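8 April 2018

I finally cleared out my grandmother's sewing patterns last month. They had been in two boxes under the spare bed since we moved to Jornton, and every time I vacuumed in there I had to drag them out and push them back. There were 94 of them. I know the number because I had decided to list every one before giving any away, and I stuck to it.

Most of the envelopes were in better shape than I expected. She kept them upright, sorted by garment and then by size, with a slip of paper in front of each group. The tissue inside was another matter. Some pieces had been folded and refolded so often that they split along the creases when I opened them. Others had never been cut at all. She seems to have bought a lot of coat patterns and made very few coats.

My plan was simple. Open each envelope, check the pieces against the instruction sheet, write down what was missing, and put it in one of the piles: keep, give, recycle. I figured on one evening. It took most of February.

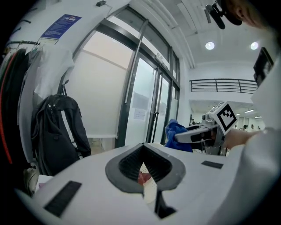 ## What slowed me down

Pieces in the wrong envelope, mostly. I found a collar from a child's blouse in with a man's robe, and a set of sleeves that didn't belong to anything. The pattern number is printed on every piece, but on the older tissue it's only a row of punched holes, and you have to hold it flat over something dark to read it. I used a navy pillowcase.

Then there was her handwriting. She wrote on everything. "Too tight, add half inch." "Good one." "Never again" on a pleated skirt, underlined. On the back of one envelope she had worked out the cost of a dress down to the thread and the zipper, and next to that was a phone number with no name. I didn't call it.

I also lost a whole evening to one instruction sheet that had come apart at the folds. I taped it back together on the wrong side, so the tape covers step 4. Use the paper mending kind if you try this. Regular clear tape goes yellow and then lets go, and I had plenty of proof of that in the boxes.

## Flattening the tissue

I had read that you can iron pattern tissue, and you can, on the lowest setting with no steam. I did a test on a facing I didn't care about. It came out fine. The printed lines didn't smear. I did the rest in small batches and stacked them under a heavy atlas overnight before refolding.

Refolding is the part I'd do differently. I tried to get each one back into its own envelope along the old creases, which puts all the strain on the same weak spots. By the third week I had switched to big flat mailing envelopes with the original taped to the front. They take up more room, but I can get a piece out without tearing it. I bought a pack of 200 and I'll be using them for years.

## What I kept

Seventeen patterns, which leaves 77 to go. The keepers are the ones with the most writing on them, plus an apron I remember her wearing and a plain shirt in my size that I might really make. I've bought the fabric, a gray cotton from Mundard's closing sale, and it has been washed and folded and hasn't moved since.

Of the rest, the complete ones went to the sewing circle at the Morris Hall, which takes patterns as long as you mark the missing pieces on the front. I had been warned they were strict about it. They were, and they were nice about it too. I carried the boxes in, filled out a form, and stayed for a cup of tea and a long talk about whether old sizes can be trusted. The general view was no. Measure the tissue, ignore the number on the envelope.

I asked whether anybody ever came back for one they had given away and was told it happens all the time, usually within the year. I said I didn't think I would. I've already thought twice about a raincoat with a big collar.

The torn ones I couldn't match to anything went into a drawer to use as wrapping for small breakable things. It works well and it costs nothing. 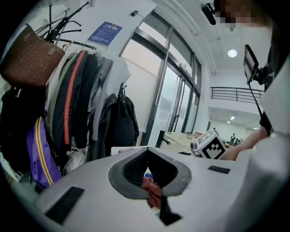 Meinir Meredith wrote to say that I should photograph the handwritten notes before the pencil fades any further, and that she wishes she had done it with her mother's patterns, which are now so pale she has to tilt them under a lamp. She also thinks the row of holes can be read faster by rubbing a soft pencil over a sheet of thin paper laid on top. I tried it on the orphan sleeves. It worked on one of them, and the other is still a mystery.

I've started on the photographs and am up to the skirts.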